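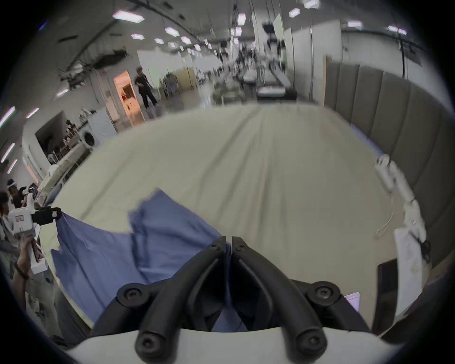 Urmila reckoned you start with the sleeves. Always the sleeves, she said, then the sides, and then you bring the bottom up and leave it alone.

I'd been at Gidcombe 4 days and I'd never folded anything in my life, not so you'd notice. At home I had the chair (everyone has the chair!) and my shirts lived on it until they were needed. Now I was expected to fold blue ones on a bed, in a hall big enough for a country dance, with people wandering past.

The bed was the trouble. I'd have given a week's pay for a good hard table, but Mr Maes wanted bed folding, the way people do it at home, so bed folding it was. You smooth one bit and the sheet comes up to meet you. You pull a corner straight and the opposite corner sulks.

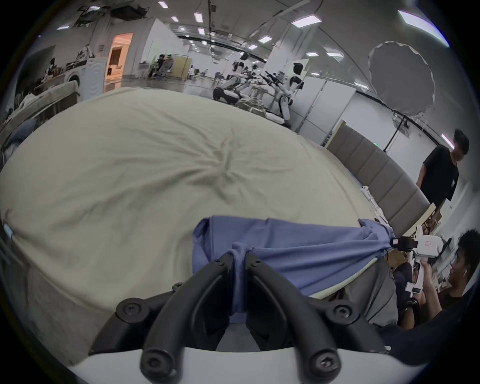

And then there was Luuk, who had the other end of everything. He's a strong puller, Luuk. I'd be easing my side along like I was putting a baby down and he'd give it one good tug and we'd be back to a rope.

"Gently," I said.

"I am being gentle," he said, and tugged.

By lunch we'd had 13 goes at the same fold and I was seeing blue when I shut my eyes. I rang Mum from the car park and told her I might come home. She laughed so hard she had to put the phone down, then she picked it up again and asked what colour the sheet was. I told her cream, and went back in. 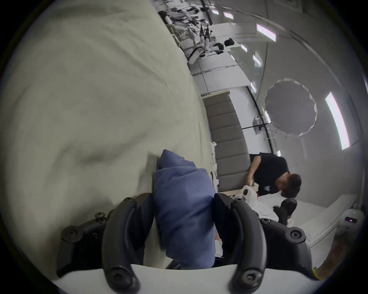
Stop picking it up by the middle, Parveen told me, it only makes a tent, and you can't fold a tent. Find the shoulders first.

So I went looking for the shoulders. You'd be surprised how long a person can look for the shoulders on a shirt. 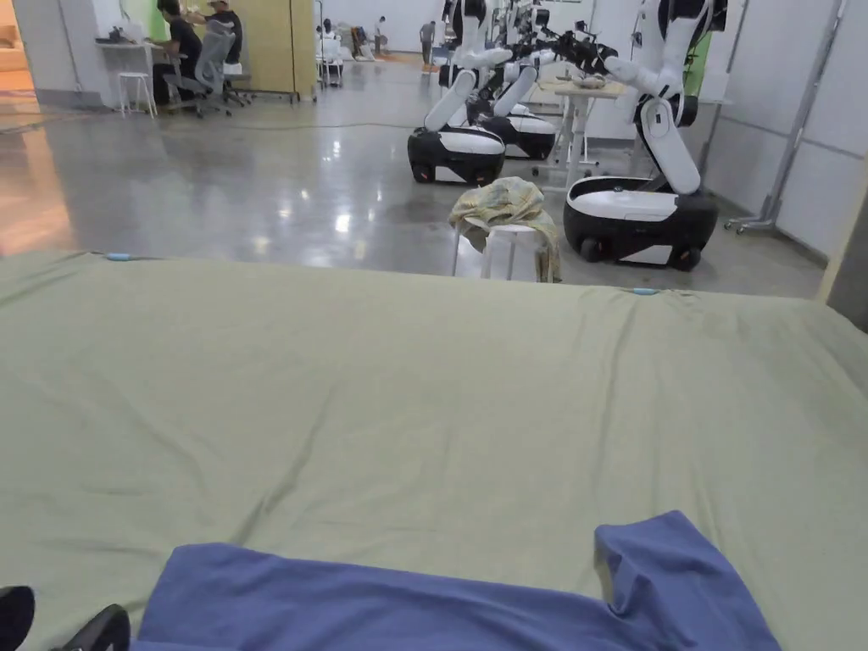 I found one in the end, and Luuk found what he swore was the other, which was a cuff. We laid it all out flat again and I did the sleeves, slowly, left then right, with Urmila humming somewhere behind me. Luuk had his mouth open to say something.

"Don't," I said, and brought the bottom up.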